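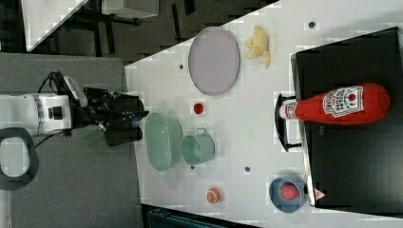
Submitted by Dalia Kuusk, Facilities Desk, Getatthorpe
February 25, 2021

Subject: Room booking portal rejects recurring requests
Status: Open – awaiting vendor
Priority: 4

Staff report that the Skollora booking portal returns error 500 when a recurring reservation is submitted for any room on the second floor. Single reservations are accepted. The fault was reproduced on two office computers and in both supported browsers.

Steps taken: The browser cache was cleared. The user account was removed and added again. The series was shortened from 40 dates to six, and the request then went through, although the confirmation email listed the wrong room.

The Pandach calendar connector was last updated in November and may be involved. Server logs have been forwarded to the vendor.

Until further notice, staff should enter long series in blocks of six dates and check each confirmation – errors should be added to this ticket.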